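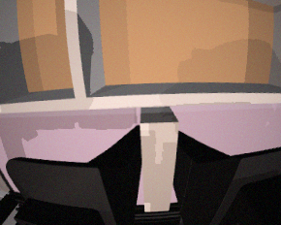
Lodach 落地书架,用了一个冬天之后

去年搬家后书一直堆在纸箱里,今年一月买了 Lodach 的开放式书架,宽145厘米,带3块层板。说明书写两个人装,我一个人装完,从晚饭后弄到快十一点,主要时间花在对齐背后的横撑上。

包装里螺丝分袋,袋上有编号,和图纸对得上。随附的内六角扳手太短,拧到最后几圈使不上力,建议换自己的。有一个预埋螺母是歪的,写信给客服,两周后寄来新的,没收运费。

承重方面,中间一层放的是画册和词典,满满一排。到三月,层板中段已经能摸出下弯,用直尺量,差了将近2毫米。后来把词典挪到最下层,没有再变。平装书怎么放都没事。

层板高度可以调,孔距偏大,要么浪费一截,要么放不进大开本。我最后按大开本调了下面一格,上面放小说。

稳定性一般。不固定到墙上时,推一下会晃,配的墙扣只适合实心墙,石膏板墙要另买膨胀件。表面容易显灰,湿布一擦就干净,目前没有掉色。气味开窗三四天后就没有了。

之前用过 Bellis 的同类书架,层板厚一些,价钱也高出不少,孔距更密。如果书以硬壳大书为主,我会选 Bellis。

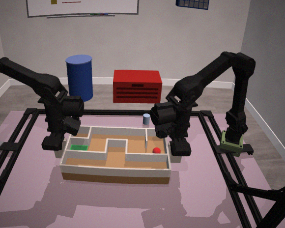

Efa Meredith 留言说,她家那个也弯了,把层板翻过来用,半年后基本平了,不过孔位只有一面打好,另一面得自己钻。她还提到 Lidora 有卖单独的金属托条,装在层板下面,长度要自己锯。

托条我还没试。层板翻面的办法,八月整理书的时候打算做一次,先从中间那层开始。

补充一点:退货期是17天,从签收算起,拆了螺丝袋就不能退。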